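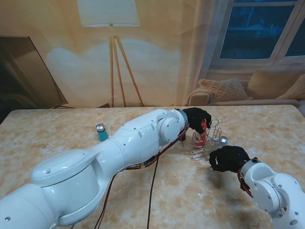 Impi said the red cup belonged on the rack, and if there was no room on the rack then one of the others would have to come off, but it was not going in a box with newspaper around it like something we were getting rid of.

December
By Themis Tsolakis

I said fine. I had the box open already and I closed it again.

We had been in her kitchen since seven in the morning. The apartment in Anside was ready and the house had to be cleared by the end of the month. My wife was at the dentist with our son and would come by later with the car. Until then it was Impi and me, her son-in-law, and a roll of tape that kept losing its end.

The table was the problem. It had a beige and cream top, patterned like marble, and it had been in that kitchen longer than the stove had. Impi did her bills on it. She rolled out dough on it and cut fabric on it, and the year the basement flooded she slept next to it on a camp bed. The man from Susell Movers had come out to look at it and said he could take it, but it was 80 dollars extra for the weight, and he could not promise it would go around the corner on the stairs.

"Did you measure the corner?" I asked her.

"He measured it."

"What did he get?"

"He said a number and made a face."

I went on with the pans. She sat on the side by the window with the cup rack in front of her. It was a metal one with loops, and you could hang a cup on each loop if the handle was the right size. The red cup had no handle. It was a straight cup, the same width all the way up, and it had always sat at the foot of the rack, leaning a little against the wire.

"It doesn't even hang," I said.

"It doesn't have to hang."

She took down a green mug with Kemppainen Hardware printed on it and looked inside. She put it on my side of the table. That meant box.

I wrapped it. The store had closed years ago. My father-in-law worked there before I knew any of them, and there had been a lot of those mugs once, given out at Christmas to anyone who bought paint. I had drunk coffee from one the first time I came to the house. I was twenty-six and I had worn a tie. Impi asked me what I did and I told her, and she asked whether there was any money in it, and I said not much. She filled the mug up again. I took that as a good sign, and I still think it was one.

"You could keep this," I said. "It's his."

"It's the store's," she said. "He had nine of them. He hated them. They burned your lip."

I put it in the box.

By ten we had done the low cupboards. I carried things out to the hall and stacked them by where they were going. The church sale got the most. My wife had asked for the bread pans and the scale. There was a fondue set that had never been opened, and Impi said to put it with our things, and I said we didn't want it, and she said we might. It went with our things.

When I came back from the hall she had taken every cup off the rack. They were in a row along the edge of the table, handles all the same way. She was wiping the wires with a cloth, each loop by itself, pushing the cloth through and pulling it out the other side.

"That can go in the sink," I said.

"It rusts in the sink."

"I'd dry it."

"You'd leave it to drip," she said. She was right, I would have.

I made us coffee. She wanted hers in the red cup, so I rinsed it and poured it in there. She held it in both hands. Without a handle there was no other way to hold it when it was full.

"I got this in Starkach," she said. "Did she ever tell you that?"

I said no.

"It was 288 miles. He drove the whole way with the window down so he wouldn't fall asleep, and I was in the back with her because she'd only ride if somebody was in the back. She was 2. She had an ear infection, but we didn't know that yet. We thought she was just being awful." She drank some of the coffee. "We stopped at a gas station and she wouldn't drink. Not milk, not water, nothing. She knocked it out of my hand. And there was a shelf with picnic things, and she pointed at this. So he bought it. She drank two cups of water, standing there next to the pump."

"And then she was all right?"

"No, she screamed all the way to his sister's. But she'd had some water."

I had been married to my wife for fifteen years and had never heard about the gas station. I asked if she remembered it herself.

"How could she? She was a baby." Impi turned the cup a little on the tabletop. "She used it until school. Then she wanted a glass like everybody else."

The phone rang and it was the building manager at the new place. The number of the apartment was 123 and he wanted to know which name to put by the bell. Impi spelled it for him twice. Then she said, no, only the one name. She listened, and said it again, and hung up.

"He thought there'd be two," she said.

I didn't know what to answer, so I started on the drawer with the string and the candles. There was a lot of string. She had saved it in short pieces, each tied in its own knot, and I asked about it and she said throw it out, and then she went through the bag and took some back.

A little before noon my wife came in with our son, who had one side of his face numb and was poking it. She looked at the boxes in the hall and then at the table, with the rack standing on it and the cups lined up next to it.

"I thought you'd be done in here," she said.

"We're deciding," said Impi.

My wife pulled out a chair. She looked at the cups for a while, and picked out the white one with the blue rim and a thin brown one from her grandmother, and hung them on the rack. Then she hung one more. She moved the rest over to my side.

"There's only you," she said. "And us when we come. That's enough."

Impi looked at what was left. She did not argue, which surprised me – she had argued about the string. She drank the last of her coffee, got up and washed the red cup, and dried it with the same cloth, and set it down at the foot of the rack where it had always been.

"Can I have some water?" our son said. It came out thick because of his mouth.

"Wait until you can feel your lip," my wife said. "You'll pour it down your front."

Impi was already at the tap. She filled the red cup halfway and gave it to him, and held the bottom of it with one finger while he tipped it. Most of it went in.

I found the tape measure in the box marked TOOLS and went out to look at the corner on the stairs. It was tight. If the legs came off and two of us stood the top on its side, it would clear by the width of my thumb, and I went back in and told them so. My wife said her cousin could come after work. Impi said he'd better bring a blanket, and not a good one.

Then she started clearing off the table so we could turn it over.

More fiction
The Bus to Anside
A Coat for Somebody Taller
What the Neighbors Paid
Snow on the Starkach Road

Last updated in December, 4:15 p.m.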